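4.2 Restroom cleaning and the redistribution of work

The second site, Limsakul, is a serviced office building where the cleaning contract is held by Saketico. Before the change, each cleaner on the day shift was assigned one floor and did everything on it: desks, kitchens, floors and restrooms. In February the contractor moved toilet scrubbing to a humanoid robot and rewrote the shift plan around it. The cleaners kept the sinks, mirrors, supplies and floors, and one person per shift was given the added role of attendant.

Toilet scrubbing was chosen first because the cleaners asked for it. In our interviews it was the task most often named as unpleasant, and several of the older workers linked it to knee and back pain. Management at Lakeck, the first site, had started with floor care, and workers there saw little change in how tired they felt at the end of a shift.

The task uses an ordinary long-handled brush and a holder that stands on the floor beside the bowl (Figure 3). No fixtures were altered. The robot works with the seat and lid up, and under the shift plan it is the attendant who checks this before the start.

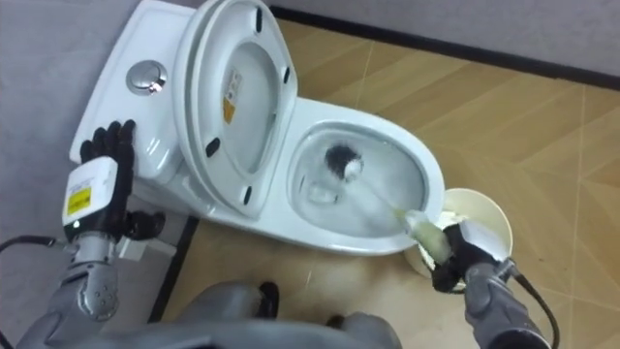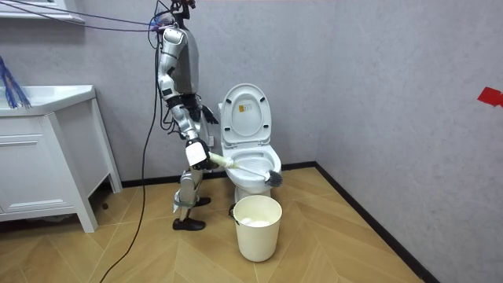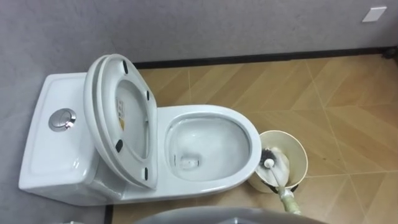

Figure 3. Toilet cleaning by robot. Left: the brush head against the inner wall of the bowl, with the other hand on the tank. Center: side view of the robot scrubbing. Right: the brush held above its holder.

We observed 21 shifts and interviewed cleaners and supervisors, 80 people in all across the two sites. Three effects at Limsakul were mentioned repeatedly.

First, the work became less physical but more broken up. An attendant cannot start a long job such as mopping a corridor, since the robot may need help before it is finished. Attendants described filling the gaps with small tasks and losing track of which ones they had done. One said she went home less sore and more irritable.

Second, responsibility for quality became unclear. The contract still required a cleaner's initials on the sheet behind each restroom door. Attendants were signing for bowls they had not scrubbed, and some went over them again by hand before signing. Supervisors knew of this and did not record the extra time. We therefore treat the contractor's own time savings with caution.

Third, the attendant role carried no pay difference during the study period. Cleaners who took it on had completed a training module from Zisano lasting 120 minutes, and most expected the training to count toward a higher grade. Whether it should was still under discussion when our fieldwork ended.

Turnover did not change enough for us to say anything about it.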